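Llevo unos cuantos meses, desde octubre, dándole vueltas a una pregunta que parece de poca monta y que a mí me quita bastante rato: para qué sirve una reunión. Me refiero a las de verdad, las de sentarse con otra gente alrededor de una mesa, con la chaqueta colgada en la silla y alguien que llega tarde pidiendo perdón en voz baja. Mi opinión, y la adelanto para que quien no la comparta pueda irse a tomar un café, es que nos hemos equivocado al querer acabar con ellas.

Trabajé muchos años en Lammers, una empresa de distribución de material escolar que por entonces tenía 100 empleados y una sola sala donde cabíamos unos cuantos. Mi jefe era Gunther Böttcher, un hombre lento para hablar y lentísimo para decidir, y a las nueve y media nos tenía allí a todos los de compras. Al principio me desesperaba. Yo era joven y tenía prisa, y me parecía que todo aquello podía resolverse con una nota en el tablón. Luego fui entendiendo que Gunther escuchaba sobre todo lo que venía después del último punto, cuando ya estábamos recogiendo los papeles y a alguien se le escapaba - casi con vergüenza - que un proveedor llevaba dos entregas raras, o que en el almacén había mal ambiente. De ahí salían las cosas importantes, y ninguna estaba en el orden del día.

Después llegó la moda contraria. La conocí en Eltel, adonde me fui con más sueldo y menos paciencia, y donde un consultor nos explicó que cada hora de sala costaba 1,358 euros entre salarios, luz y «oportunidades perdidas». Nunca supe de dónde sacaba la cifra, con esa precisión tan bonita, pero la proyectó muy grande y todos asentimos. En pocas semanas pasamos a escribirnos. Nos escribíamos muchísimo. Una compañera volvió de sus vacaciones y se encontró alrededor de 3,000 mensajes esperándola, y les aseguro que tardó bastante más en leerlos de lo que habría tardado en oírnos contar lo mismo de viva voz, con sus bromas y sus interrupciones.
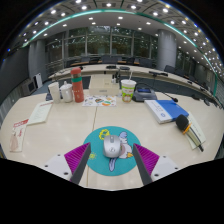

*Un ratón plateado sobre una alfombrilla redonda, en una mesa de reuniones de color crema.*

Me gustan mucho las mesas de reuniones, lo confieso, y me gustan más cuando se les nota que la gente ha ido dejando cosas suyas. Una mesa así hace un trabajo callado: nos pone a todos a la misma altura, nos obliga a vernos las manos, nos da un sitio donde apoyar los codos mientras pensamos. En la pantalla cada cual tiene su recuadro y, en cuanto alguien duda, el silencio se vuelve sospechoso y otro corre a taparlo. Alrededor de una mesa el silencio se aguanta mejor. Uno mira la ventana, se sirve agua, y a veces en ese rato tonto aparece la idea.

Killian Texier, con quien comparto ahora despacho y discusiones en una editorial pequeña de Drotside, no está de acuerdo conmigo, y como es buena persona y suele tener razones le dedico este párrafo. Killian sostiene que la nostalgia por la sala es cosa de los que siempre tuvimos silla en ella. Que a su madre, que limpiaba oficinas, no la llamaron jamás a ninguna reunión, y que los tímidos y los que viven a dos horas en tren escriben mucho mejor de lo que se atreven a hablar. Tiene razón en casi todo. Yo mismo he visto a algún charlatán comerse la hora entera mientras la persona que sabía del asunto dibujaba flores en el margen de su cuaderno. Pero creo que eso se arregla con un poco de educación y con alguien que reparta la palabra, y me parecería una lástima tirar la mesa por culpa del charlatán.

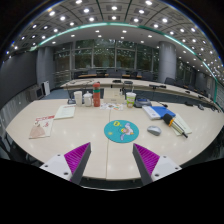
*La alfombrilla turquesa con su dibujo, junto a la unión de la mesa.*

En la editorial hemos llegado a un arreglo que no satisface del todo a ninguno de los dos. Lo que es pura información (fechas de imprenta, facturas, quién recoge las pruebas) va por Skulivix, el programa que eligió Killian y que yo uso refunfuñando. Lo que hay que pensar se habla sentados, con un máximo de 3 asuntos y sin hora de cierre demasiado estricta, que fue mi única exigencia. El mes pasado estuvimos casi toda una tarde decidiendo si publicábamos unas memorias preciosas y completamente invendibles. Salimos sin decisión, cansados y de bastante buen humor, y en la escalera Killian me dijo que quizá habría que recortarle el capítulo segundo. Mañana volvemos a hablarlo, y ya he avisado de que llevo yo las galletas.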